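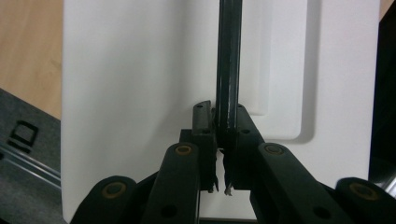

According to Floarea Mihăilă, the ringing usually starts on the walk home and has gone by breakfast, so she had never thought of it as anything to do with her hearing. We heard some version of that again and again during this project, and it is the reason we ended up changing our question halfway through.

Ringing ears and earplugs: what students do on a loud night out

Our first plan was to find out how loud people play music through their headphones. That turned out to be hard to measure without better kit, and the pilot answers were mostly guesses ("medium?", "depends on the bus"). What people really wanted to talk about was gigs. So we switched to live music and asked who gets ringing ears afterwards, who has tried earplugs, and what put them off. It was a much better project after that!

How we did it

We ran an online survey through the student portal in February and sent the link to every first and second year. We got 1521 replies, far more than we had dared hope for, and 795 of those came from people who had been to at least one live music night since the start of term. Everything below is based on those 795. The others were thanked and sent to the last page.

We also did seven interviews, each up to half an hour, in the side room at Bisusska before the doors opened. Horațiu Nedelcu wrote the interview questions and Maricica Filip did the typing up, including all the bits where the sound check drowned people out. Silviu Stanciu looked after the survey and I (Aurel Furtună) wrote most of this report, with corrections from everyone.

What we found

Ringing was very common. More than half of the gig-goers said they had noticed it at least once, and most of those said it had gone by the next day. Several added that the world sounded "woolly" for a few hours. Hardly anyone had mentioned it to a doctor or a pharmacist.

Earplugs were less popular. People who had never worn them expected the music to sound muffled, and a lot of them were thinking of the foam kind you squash and push in. People who had tried the filtered kind were far happier – one second year wrote three paragraphs in the comments box about how she could finally make out the bass line. We loved reading that one.

Price came up, but less than we expected. Forgetting them came up all the time. Plugs live in a drawer, the gig is at nine, you leave from the library. The people who wore them regularly nearly all kept them on their keys.

The try-out

Flamier, the music society, let us leave a bowl of wrapped foam plugs by the cloakroom on four of their nights. On the first two there was just the bowl. On the other two we added a card saying "Free, take a pair". The bowl emptied faster with the card, though the bands were louder on those nights as well (Zonero especially), so we can't say it was the card that did it.

Problems

People who care about their ears were probably more likely to answer. "Ringing" was never defined in the survey, and Horațiu now thinks it should have been split into short and long. We didn't test anyone's hearing and can't say anything about damage.

What we would do next

Repeat the card test at Pascu, where the sound level hardly changes from week to week, and borrow a proper meter. Silviu would also like to ask bar staff, who are there every night and get much less of a choice about it.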